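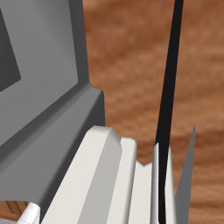 Print this page | E-mail this page

Section 4: Descaling the Kirui Kettle

Your kettle will ask to be descaled after 149 boils. It asks by blinking, and it does not give up. Set aside an evening when tea is not urgent.

1. Switch the kettle off and unplug the base. Let it cool completely.

2. Empty the kettle. Yesterday's water counts as water.

3. Pour in one packet of Navham descaler, then fill with cold water to the lower line. The upper line is for people who enjoy mopping.

4. Plug in the base, bring to a boil once, and leave to stand for an hour.

CAUTION: Do not lift the lid during the boil to see how things are going. They are going hot.

5. Pour the liquid down the sink and rinse the kettle 5 times with cold water.

6. Hold the RESET button until the light turns green. If it turns amber, you have changed the clock. See Section 7.

Note: White vinegar also works. The kitchen will smell like a pickle jar until morning, and so will the first pot of coffee.

Note: Flakes left after rinsing are harmless chalk. Repeat steps 2 to 5 if they bother you or your guests.

CAUTION: Never put the base in the dishwasher. The warranty has a paragraph on this, and it is short.

Revised October 2025

Print this page | E-mail this page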